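Reading time: 5 minutes

Search this site Go

Filed under: How Machines Work > Robots > Ages 9 to 12

How a Robot Gets Its Examples

By Bláthnaid Moynihan

A computer program can be written as a list of instructions. Move the arm forward. Close the fingers. Lift. This works well in a factory where the same part arrives in the same place every time. It works badly on a table where things have been put down anywhere.

Suppose you wanted to write instructions for picking up a can. You would need one set for a can on the left, another for a can on the right, another for a can lying on its side, and so on. The list would never be finished. For this kind of job, engineers use a learning system. A learning system is a program that is shown many examples of a task and works out a pattern from them.

The examples have to come from somewhere. Collecting them is a job in itself, and it usually takes longer than the learning does.

What is in one example?

One example is a recording of a task from start to finish. Engineers call it an episode or a demonstration. It contains three kinds of information, all stored together many times each second:

1. Pictures of what is in front of the robot.
2. The position of every joint in the arms. A joint is a place where the arm bends or turns, like your elbow or wrist.
3. The action. This is the command that was sent to the arms at that moment.

The learning system uses the first two to predict the third. Given this picture and these joint positions, what command should come next?

Each episode also has a label, written in ordinary words, such as "pick up the red box." Without the label, the system would have a recording of arms moving and no way to tell what the movement was for.

Who moves the robot?

A person does. At the Hundwood workshop, the person is called an operator. The operator holds a controller in each hand. When the operator's left hand moves forward, the robot's left arm moves forward. When the operator squeezes a trigger, the fingers of the gripper close. A gripper is the part of a robot that takes hold of things.

Alcides Urrego has been an operator at Hundwood for two years. New operators practice for a week before any of their episodes are kept. The hardest part to learn is stopping. Beginners push the gripper too far and knock the object over.

"You want to move at one steady speed," Urrego says. "If I wait in the middle of a task to think, the robot learns to wait there too."

Real tables and simulated tables

Some episodes are recorded with real arms and real objects. Others are recorded in a simulation, a world that exists only inside a computer. The computer calculates how heavy each object is, how it slides, and what happens when a gripper touches it. The operator uses the same controllers for both.

A simulation has some advantages. A dropped can does no damage. The table can be reset by pressing one key. The same task can be run on several computers at once.

It has disadvantages as well. Simulated objects do not squash, stick, or roll exactly as real ones do. A system trained only in simulation may do poorly when it is given a real arm. Engineers call this difference the reality gap. Hundwood mixes both kinds of recording for this reason.

How a session is run

The steps below are from a session recorded in simulation. The robot has two arms, and the task label is "pick up the can on the left."

Step 1. Load the objects. The operator chooses a set from a list. Simple shapes are mixed with shapes like the ones found in a kitchen cupboard.

Step 2. Scatter the objects. The computer picks a new position for each object and turns it by a random amount. If the objects were always in the same spots, the system could learn the spots and ignore the objects.

Step 3. Open both grippers and bring the arms over the table. Check that each object can be reached. In this layout, the blue-and-white can is the target for the left arm. The pink cube, the two boxes, and the red-and-white can are there so that the system has to choose.
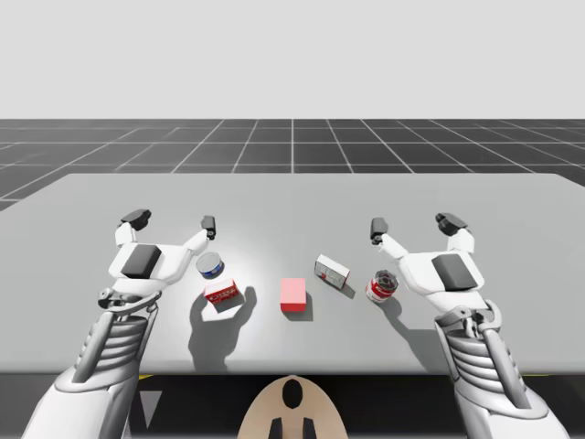
Step 4. Record. The operator starts the recording, moves the left arm to the can, closes the gripper, lifts, and stops the recording.

Step 5. Mark the result. The operator enters "success" or "failure." An episode with the wrong object in the gripper is a failure, even if the lift was smooth.

Step 6. Reset and repeat from Step 2.

How many are enough?

It depends on the task. For the can task, the Hundwood team set a target of 200 episodes. By the end of the first round they had recorded 161. Florian Chevalier checks the recordings, and he removed 40 of them. Some had the wrong label. Others began after the arm was already moving. The remaining episodes went to the learning system, and more sessions were planned for October.

Words to know

Episode: one recording of a task, from start to finish.
Gripper: the part of a robot that takes hold of objects.
Label: the words that say what the task is.
Operator: the person who controls the robot during a recording.
Simulation: a world calculated by a computer.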